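Visit to the Clornari Materials Recovery Site, Zitley
6/16/21
12 shares - 41 comments

Members of the Luo Household Waste Forum visited the Clornari site at Zitley to learn how discarded appliances and office equipment are received, sorted, and sent on. The visit followed an invitation made in May and was open to all member towns.

The site takes in material from 377 drop-off points. Staff explained that loads are weighed at the gate and then divided by type. Refrigerators go to a separate building - the gases they contain must be drained under permit - and were not part of the tour. Members asked several questions about batteries, which remain the main fire risk in mixed loads. Clornari now asks towns to collect them in sealed drums. 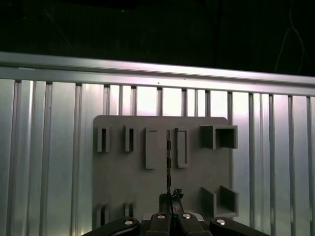 Gray panel against the corrugated metal wall, Zitley.

The second half of the visit dealt with costs. Transport is the largest item for the smaller towns, and almost 1,806 tons arrived by road last year from the Grunevero district alone. A shared collection route was discussed. Members from the northern towns supported the idea but noted that their storage yards close early in winter. 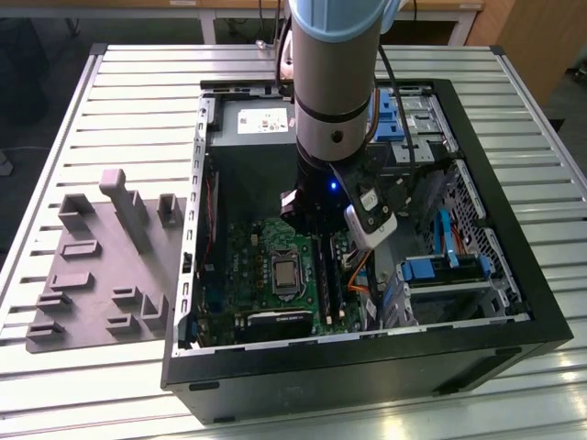
Can residents bring old computers directly to the Zitley site?
Residents should use their town drop-off point, as the site gate is open only to registered carriers. Personal files should be erased before the computer is handed in.

The Forum thanks Clornari for its welcome. Notes on the shared route will be sent to member towns with the next mailing.

3 comments on this page are awaiting review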